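The last sock in the drum

Most laundry faults are traced to the start of the cycle: too much detergent, the wrong temperature, a red item among the whites. The end of the cycle receives less attention. Unloading takes a few minutes, and in most households it is done by whoever happens to be passing. It is also the stage at which small items go missing, door seals get torn and clean clothes are left to turn sour.

At Clisley, a block of 50 flats with a shared laundry room on the ground floor, the residents' handbook gives unloading half a page. The text was rewritten in January after a run of repair calls. The repair firm, Kowalchuk, had attended the room 6 times in a single winter. On 3 of those visits the fault was a small item of clothing caught between the drum and the seal.

The mechanism is simple. A front loader spins its contents against the wall of the drum. Large items hold their place and come out together, usually as a twisted rope. Small ones are pushed to the margins. A sock can cling to the perforated wall, fold itself behind one of the raised baffles, or work forward into the lip of the rubber gasket. A dark sock in the shadow at the bottom of the drum is easily passed over, and the next load, if it is white, will show the result.

The handbook's procedure is short. Place the basket on the floor directly below the opening, close enough that anything dropped falls into it. Open the door to its full extent. A door left half open gets leaned on, and the hinge on a front loader is designed to carry the weight of the door and no more. Remove sheets and towels first, feeding them out by one corner. Then turn the empty drum by hand through one full revolution, with the palm flat against the metal. Finish by running a finger round the inside of the gasket.
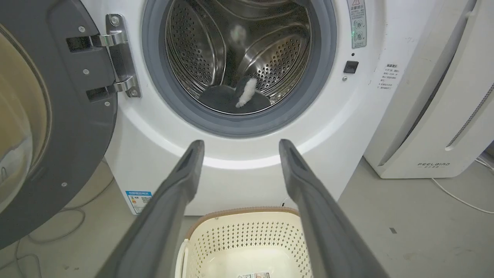 Ishbel Tosh objects to the order of this list. The gasket should be checked before the sheets come out, in her view, as a heavy wet sheet dragged over the rim will push a small sock further into the fold, where a finger no longer reaches it. She also holds that the hand-turned revolution ought to be done twice, once in each direction, and that most people who claim to do it once do not do it at all.

The point about the gasket has some support from the repair sheets. Kowalchuk's charge for a replacement seal at Clisley was 690 pounds across the winter, parts and labour, and the notes on two of the jobs mention tearing at the lower edge, where loads are pulled out.

Fleecy and fluffy trims are a separate matter. They shed, and the fibres collect on the drum wall and in the fold of the seal, where they hold moisture. A dry cloth passed round both after unloading removes most of it. Items of this kind are better washed in a mesh bag. The handbook recommends the Jorex bag, medium size, on the grounds that its zip has a cover and does not scratch the drum. The cheaper Korutia bag is adequate for socks -- the zip should be pinned shut.

Choice of basket matters less than its position, though two features are worth having. Perforated sides allow air to reach damp clothes if they are left standing. A smooth rim does not catch on knitwear. Height should be checked against the machine: the rim must sit below the door opening, or the basket ends up a step away and socks land on the floor.

After unloading, the door stays ajar until the seal is dry. The detergent drawer is treated in the same way.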